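Hollis Dental Study Club — minutes, Saturday, November 15, 2025

Hi all, Telma here, taking notes again (my typing is no better than last time, sorry!). Present were Wanting Liao, Jinfeng Wei, Damián Cuevas and me. Weidong Yao sent his regrets.

1. Night guards
Wanting ran us through her switch to milled guards and I loved this one. She's had 2 come back cracked, both from heavy grinders, and she still wants to go thicker at the molars. Damián thinks it's the bite adjustment — we went back and forth on that for ages and left it open.

2. Lab fees
Gulent wants $344 a case from March. Jinfeng will ask if they'd hold the old price for members. I said I'd call Wevonon for a quote too.

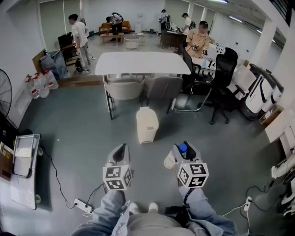
3. Spring hands-on day
We agreed on a limit of $800 for the room and lunch. Damián will book it. Wanting offered to bring her bite models, yay!

Still to do: Jinfeng to email Gulent, me to call Wevonon, Weidong to send out the old sign-up sheet.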